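About Pedus

Pedus writes and teaches working rules for robot arms that share a table. We started in Hillcombe and moved to Brirnimstead in January, where we have room for up to 500 trainees a year.

Our rulebook, Rugemalira, is short on purpose. Keep the table clear until the job begins. Close the gripper when it is idle. If two arms reach for one bowl, one waits. Check cables before each run – and write down what you find.

We have logged 2,898 runs under these rules, 1,095 of them with two arms.

Gripper views, with the table clear in one and a metal container on it in the other.
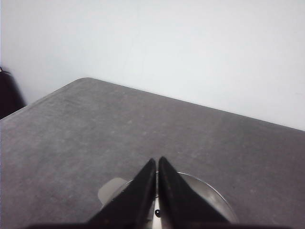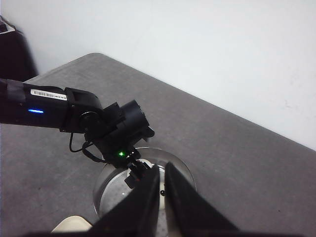 Member shops get each new edition free of charge. Everyone else can order a printed copy from the Brirnimstead office.

Page updated October 16, 2022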